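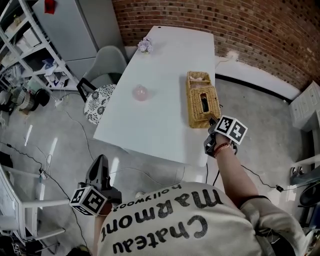 Tidying the Narkum Room: What Goes on the Long Table
Project report, September 2026

Our break room at Plundanano has a long white table against a brick wall, and for most of last year you couldn't see the top of it. Everybody dropped stuff there — mugs, chargers, half-read handouts, somebody's umbrella. For my project I wanted to find out if a few nice things left out on purpose would stop people from piling up the junk.

I started in May by clearing the whole thing off. Then I wrote a list of what people told me they wanted within reach when they sat down, and tissues won by a mile (allergy season, so no surprise there). The plain cardboard box looked sad, so I swapped it for a woven wicker one in tan. I love it! You can stand it upright and it takes up hardly any space. I also put out a tiny bunch of pale purple artificial flowers and a little pink see-through round thing, which has no job at all except being pretty.

I checked the table every afternoon for 19 days and wrote down anything left behind overnight. The first 2 days were a mess, because people hadn't seen my note yet. After that it got better fast, and on the best days there was only a pen or a cup. The worst spot was always the end nearest the fridge, where lunch bags land while people dig around for their food.

The tissue box moved a lot. I'd put it in the middle and find it over by the power strip the next day, so I gave up and let the right end be its home. People seem to like it there.

What I didn't fix is the white metal shelving. It still has storage boxes, plastic bags and papers all mixed together, and I think some of the table junk just migrated over (oops). If I get to do a second round I'll start with those shelves, label the boxes, and ask for a hook for the umbrellas. I'd also like a second cushion like the black and white floral one, because everyone fights over that chair.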